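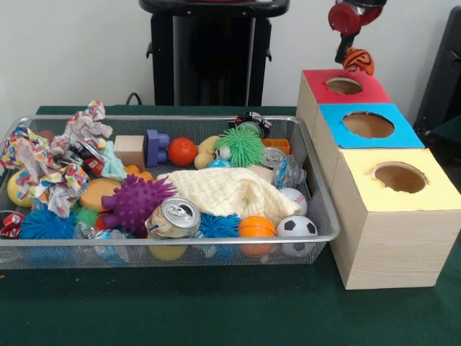 Section 4. Sorting and listing donated toys in Lorkis

Read this section before you open the program. Lorkis will let you start typing at once, and the quick-start card encourages it, but most of the muddles we have had to undo at the Erkerstead toy library came from records made in the first hour.

The supplier says the set-up takes one afternoon. Ours began in August and was still being corrected when the clocks changed. Plan for something in between.

4.1 Before you begin

You will need:
the Lorkis administrator password (the one on the card, which you should then change)
a printed copy of your present list, however bad it is
blank labels
a soft pencil
a second person for the reading out

Note: Lorkis can import a spreadsheet. The manual calls this "seamless". Our spreadsheet had 1624 rows and the import brought in all of them, including the blank ones, each of which became a toy called "Untitled". If your list has gaps in it, close them up before you import.

4.2 Setting up categories

1. Open Settings, then Catalogue, then Categories. You will see the categories Lorkis comes with. There are 105 of them. Very few libraries can have a use for "Seasonal Inflatable (Indoor)".

2. Untick every category you do not lend. Do not use Delete. A deleted category takes its number with it, and the number is then given to the next category you add, so old loan slips will point at the wrong shelf.

3. Keep the list short. We settled on balls, vehicles, puzzles, pretend play, soft toys, musical, construction and "other". You will be told that "other" is bad practice. It may be, but half of what comes through the door belongs there.

4. Press Save at the bottom of the page. The Save at the top only saves the page title. I do not know who thought of this.

Caution: Changing the category order after labels have been printed changes the shelf codes. Lorkis gives no warning.

4.3 Taking in a donation

1. Tip the donation out somewhere with good light and a surface you can wipe. Take out packaging, paper and anything that is plainly rubbish before you count a single item.

2. Put batteries in a separate pot. Check inside the toys as well as in the bottom of the bag.

3. Look for the safety mark. If a toy has none and you cannot tell how old it is, leave it out of the lending stock. The Tkachuk guide, which the supplier bundles with the program, says you may "use discretion" here. We don't.

4. Try small parts in the choke tester. A part that fits inside the tube fails for the under-threes, whatever the box says about age.

5. Put aside old electronics. People do bring them. We were given an Atari console with one controller and no leads, and it has sat in Lorkis as a board game ever since, there being no category that would have it.

6. Wash what can be washed. Let it dry overnight before labelling, or the labels will come off by the weekend.

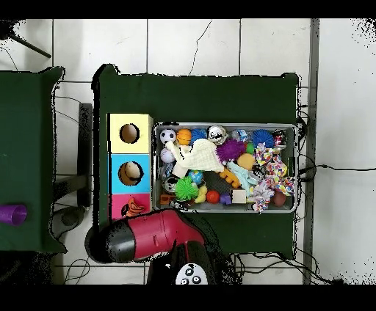

4.4 Making a record

1. Choose New Item. Lorkis offers to suggest a name from a photograph. Turn this off under Settings, then Helpers. It named a shape sorter "kitchen appliance" three times running.

2. Type a plain name that a parent would use. "Wooden train, nine pieces" is better than the maker's own title for it.

3. Enter the number of pieces in the Pieces box as well as in the name. Only the Pieces box appears on the return slip, and only the name appears on the shelf list.

4. Leave Value blank. If you put a figure in, the program adds it to a running total and from then on sends you offers of insurance.

5. Set the loan length. The default is 223 days. We have asked the supplier where that comes from and had two different answers. Change it to 21 or whatever suits you, and change it in Settings too, or each new record will go back to 223.

6. Print the label, stick it on, and write the item number underneath in pencil. The supplier says the pencil is unnecessary. After the printed labels faded on the window shelf, we were glad of it.

4.5 Checking your work

1. At the end of each session, run Reports, then Items Added Today. Read it aloud while someone else finds each toy on the shelf.

2. If the report and the shelf disagree, believe the shelf.

3. Make a backup to a memory stick. The online backup is on by default and shows a green tick. The tick means that it tried.

Note: The trial version stops at 1000 items. It does not refuse the next one; it accepts the record and hides it. If newly added toys seem to vanish, look at your licence before you go hunting under the shelves.

4.6 Common faults

Labels print sideways. Set the paper size in the printer's own menu. The setting in Lorkis does nothing that we have been able to find.

An item shows as both on loan and on the shelf. Someone has pressed Renew on a returned toy. Press Return twice, then Refresh.

The search finds nothing. Check for a space in front of the word you typed. Lorkis counts it as a letter.

Everything is in capitals. Close the program and open it again. We have no explanation – it went away when we did this, and it has come back twice.

Corrections to this section should go to Aurelia Filip at the Erkerstead desk, with the version number from the bottom of the opening screen. Please don't send screenshots of the online help, as it describes an older version.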